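FOR IMMEDIATE RELEASE

Kadbridge Night Market Returns to the Riverfront in August, Now With Breakfast

KADBRIDGE - The Kadbridge Night Market is back on Tambunan Street this August, with more food stalls, a longer fish row and, for the first time, a morning session. Gates at 7 a.m. for breakfast and produce, then again at 5 p.m. for the night crowd. Free entry both times.

Organizer Tevar Events says 559 vendors applied for a spot, the most so far. Visitors can expect grilled squid, smoked trout, hand-pulled noodles, peach hand pies, and the garlic crab rolls that sold out early every night last season. Stall maps at the gate and at the ferry landing.

"People kept asking us where to eat before the ferry," said Elba Ojeda, market director. "So we said fine, lets open in the morning. Come hungry. Bring a bag, the growers will fill it."
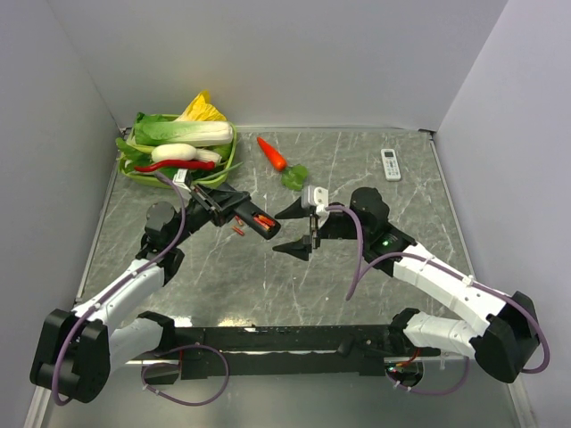 Leafy greens and a white radish in a green basket.

Getting there: the Branska ferry docks 2 blocks from the main gate. Extra sailings on market nights, last boat back at 11:30 p.m. Parking at the old rail yard, around 500 spaces, fills up fast after 6. Bike racks at both ends of the street.

New this year: the Branska Supper Walk, a guided tasting route through the market and up to the old harbor wall. Small groups, comfortable shoes. Tickets sold at the info booth, cash or card. Kids under five walk free.

The first 1,000 visitors through the morning gate get a coffee token good at any of the bakery stalls. One per person please.

Rooms in town go quickly in August. The visitor desk on Tambunan Street keeps a list of guesthouses and campsites with vacancys, updated daily at noon.

Media contact: Elba Ojeda, Tevar Events, Kadbridge. Interviews and press passes on request. Vendor interviews mornings only, before the gates open.

###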